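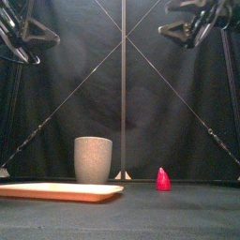 What is compared in a paired gripper trial?
The trial compares how reliably two grippers, fitted to matching arms, can pick up and put down the same small objects under the same controller settings.

Paired gripper trial

A paired gripper trial is a method of testing robot grippers in which two arms face each other across a shared table. It is used at the Madholm test laboratory, where the present procedure was adopted on 19/07/2021.

Equipment

The Madholm station has a dark tabletop, black fabric behind it and crossed bracing at the back. The two arms enter from opposite sides. Test objects are small household items and toys, such as a cup, a shallow tray and a toy strawberry. A camera above the table records the position of each object, and a second camera gives a lower view. Control software is supplied by Cosex.

Procedure

Each finger design is tested over 1000 grasps, or 2000 for a pair. The objects are returned to the table between grasps. A grasp is counted when the object is lifted clear and held until the controller signals release. Dropped objects are logged separately from missed ones. Pointed fingertips are opened wide before the approach to an egg-shaped object.

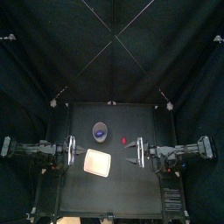
Finger designs

The Drellik finger has a narrow tip and is 44 mm long. The Unnithan finger is broader and is used mainly for cups. Results for the two are reported in separate tables.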